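Braston Pour-Over Stand, single

Item: Braston single stand, walnut stain
Ships from: Ornent warehouse
Status: in stock, limited to 3 per order

Back in stock as of 4 May 2019. The February batch went fast and we didn't order enough, sorry to everybody who got the email and then found an empty page. More this time.

So, the stand. Solid base, one upright post, one arm with a ring on the end. Ring holds your dripper, mug goes underneath. Arm slides up and down the post and locks with a thumb screw. That's it. No electronics, nothing to charge.

Fits most cone drippers and the flat bottom ones too. Does not fit the big Wynne six-cup dripper, the collar is too wide. Please don't force it. We've had two come back with the ring bent and those aren't covered.

What changed from the old version: thumb screw is bigger and has a knurled edge so you can turn it with damp hands. Felt pad under the base is now cork. Old felt soaked up drips and got nasty after a month or so. Cork wipes off. Post is a bit taller as well, so travel mugs fit - not the really tall ones, but the normal commuter size is fine.

Finish is walnut stain over beech. Color varies from stand to stand, some come out quite a bit redder. If you want two that match, put a note in the order comments and Rawiri Goodwin in packing will pull a pair for you. He's pretty good at it.

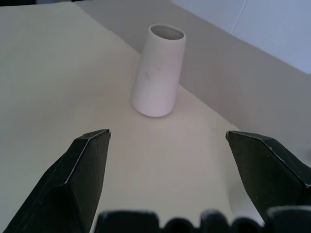
Setup takes 5 minutes. Post screws into the base, hex key is in the bag taped under the lid of the box (look there before you write to us!). Slide the arm on, ring facing forward, tighten. Put a mug under it, drop the arm until the dripper sits a finger or so over the rim. Too high and it splashes. Too low and you can't see when to stop pouring.

Care: wipe with a damp cloth, dry it after. No dishwasher. Ring comes off with the same hex key if you want to soak it. Vinegar and water is fine on the ring, keep it off the wood. Bit of mineral oil on the base twice a year if it starts looking chalky.

In the box
Base with cork pad
Post
Arm and steel ring
Thumb screw plus one spare
Hex key

Dripper, filters, mug and kettle not included. Filters are on the Pumetti page, pack of 50, both white and brown. The brown ones need a good rinse first or you will taste it.

Questions we get a lot

Double stand? Coming, no date yet. The sample wobbled so it went back to the shop.

Can I use it with a scale? Yes. The base has a flat front section, most pocket scales sit on it fine. If yours is wide, turn the arm round so the ring hangs off the back and set the scale on the counter. Hold the base with your free hand when you do it that way, the weight is on the wrong side.

Thumb screw feels loose out of the box? Take it all the way out and start it again by hand. Sometimes it goes in crooked at the factory. If it still slips use the spare, and if the spare slips too then its the arm and we'll send a new one.

Is the stain food safe? Yes once cured, and they're all cured before they ship. Slight smell for the first day or two, leave it out of the box overnight.

Do you sell just the ring? Yes, look under parts. Same ring for old and new stands. Posts are not teh same, old arms won't slide on the new post.

Warranty is 5 years on the post, arm and screw. Base is covered for cracks but not for water marks. Keep your order number. Returns within the normal window, in the original box please, with the foam - we can't take them back rattling around in a mailer bag.

Orders in before noon go out same day, weekdays only. Gift wrap is off for now, we ran out of the paper.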